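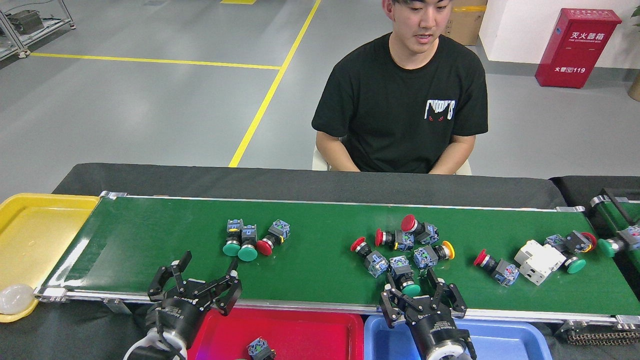

It'll never do a whole shift, was the verdict over lunch, and anyway a sixteen-year-old on a Saturday rate would clear that belt in half the time. I had my mouth full of cheese sandwich so I couldn't answer properly, but I've been answering in my head all the way home and I'm going to put it down here.

7/22/20

First, clearing the belt fast was never what got me excited. Push buttons are horrible things to pick up! Round head one end, square clear body the other, and they never lie the same way twice. Red ones on their sides, green ones standing on their heads, and now and then a white block that isn't a button at all. I did a February of this by hand at Plarwood, before the move, and by the second week I was dropping them too. So when I see two black fingers come down either side of a green one, with its neighbours lying all over the place, I do get a bit silly about it. I know what that costs my own thumbs.

Second, the numbers. We ran 55 through before the break and 43 went where they should have gone. The Clisudach people would turn their noses up at that, and for a paying customer they'd be right. But in the spring we were pleased with 6 in a row. I wrote that on the whiteboard and drew a star by it, and it's still there because I won't let anyone wipe it off.

The yellow heads are the worst. I think it's the flat front, there's so little to get hold of, and the red head with the yellow ring muddles things further (is it a red or a yellow? I'd have to ask, myself). Must look at the Suvarna notes again, they had a trick with turning the wrist before closing.

The other thing said at lunch was what about the washing-up, then. Fair point. I'd not let it near my mugs. Wet, slippery, handles everywhere, and a mug doesn't bounce. Socks, though! I really believe socks are close. Pairing is only sorting with more fluff, and a dropped sock hurts no one. Presik want to try cutlery, which I'd put somewhere in between, forks being what they are.

Four of us stayed talking about it until the tea went cold. I lost the argument, I think, on points.

Tomorrow: yellows only, slow belt. Bring own biscuits.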